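Forums > Town Talk > Council & Planning > Gadik Street parking

Parking minimums on Gadik Street – anyone going to the hearing?

gadik_porchsitter wrote:

So the town council is taking up the parking change for Gadik Street at the next hearing, and I'd like to know who else is planning to speak. I went to the last one in May and there were maybe a dozen of us, half of them waiting on the sewer item.

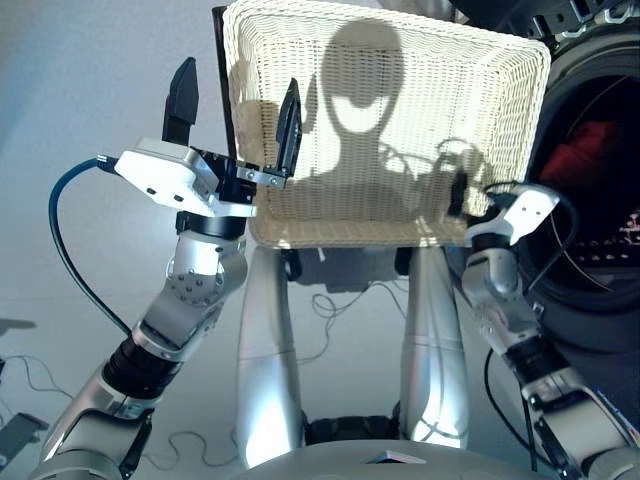

My trouble with it is the waiver. Right now a new storefront has to provide one space for every 400 square feet. The draft moves that to one for every 600, fine, I could live with that. But anything under 1498 square feet on the ground floor would need no parking at all – zero – and that covers nearly every lot between the hardware store and the creek. We already can't park in front of our own houses on Friday nights. I'm on Osar Lane, one block back, and everybody who can't find a spot on Gadik ends up on us.

Has anybody read the whole packet? I got through the staff report and gave up at the maps.

tinroof wrote:

Read it twice, because I'm that kind of person. You've got the waiver right, but it only applies to buildings that are already standing. If you knock one down and build new, you're back to the one per 600 rule. Section 4, second paragraph. It's badly written and I had to go back over it.

I'm for it, by the way. The old Budalura building has been sitting dark for years and every person who looks at it walks away when they find out they'd have to come up with parking on a lot that has no room for any.

gadik_porchsitter wrote:

OK, I missed the existing buildings part, thank you. That does help some. Still doesn't put a single car anywhere other than my street though!

marlowe_b wrote:

Osar Lane is a public street. I say that with love, I live on Osar Lane too (the north end, by the bend). We bought houses a block from downtown. I walk to get my coffee and my haircut and I'd like there to be more places to walk to.

What I would support is resident permits for evenings. Did anyone ask for that in May? I had to leave early.

gadik_porchsitter wrote:

Yes, I did, and was told it was "a separate conversation." It has been a separate conversation for as long as I've lived here. Pass the permits first and then do the waiver, and I'll sit down and be quiet.

huynhfan wrote:

Can I put in a word for the businesses? I eat lunch at Huỳnh three days a week, and they've wanted to take over the empty unit next door forever. Under the current code that means more spaces, and there's nowhere to put them short of paving the patio. The patio is the best thing on that block. I don't own the place or work there, I just like the soup.

dd_larkin wrote:

Everybody forgets the lot behind the library. It's four minutes on foot. I have never once seen it full, including the night of the tree lighting. Put up a sign people can read from a moving car and half this thread goes away.

tinroof wrote:

The library lot closes at nine. There's a gate.

dd_larkin wrote:

The gate has been broken since spring. But point taken, it should be official.

oldmillroad wrote:

I'm against the whole thing and I'll say so at the microphone. My mother uses a walker. Four minutes for you is fifteen for her, and she isn't going to do it in January. When we talk about small shops not needing parking, we're talking about who gets to shop in them. I haven't seen a word in the packet about accessible spaces.

marlowe_b wrote:

That's fair and I hadn't thought about it. Would you be OK with it if they marked a couple more accessible spots on Gadik itself?

oldmillroad wrote:

More than a couple, but yes, I'd listen.

tinroof wrote:

For anyone who wants to write in instead of showing up: comments go to Rodica Nistor at the clerk's office, and she needs them by the end of the day Sun 18 July to get them into the council's folder. Put item 2436 in the subject line or it gets filed under general mail. Ask me how I know.

gadik_porchsitter wrote:

Thanks, will do both. I'm going to ask for permits and accessible spots in the same motion as the waiver. @oldmillroad, if you want to sign on to one letter with me, send me a message – I can have a draft tonight after dinner.

oldmillroad wrote:

Message sent. I'm still voting no in my heart.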